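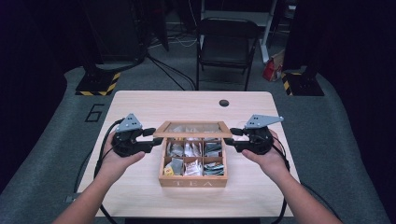
September 11, 2023 | Morena Fiore
2 min read

Tea box, bench notes. Six compartments, two rows of three. Dividers are thin, so go easy with the cloth when wiping crumbs out.

Lid stands up along the back when open. Panel is clear, glass or plastic, haven't checked. Don't use the solvent spray on it.

Sorting: silver and grey foils back left, white paper sachets beside them. Front row is mixed and wants redoing. The yellow one among the greys should go in with its own kind once we have 3 or more.

Refill carton is on the Puvitz shelf, bag of 235. Natalina wants the herbals kept separate. Fine by me.

To do: felt pads for the base, ask Rogério for offcuts.

Comments (2)

Brunello Colombo: Felt is in the Tedesco drawer, grey only.

Natalina Bortolotti: Peppermint counts as herbal.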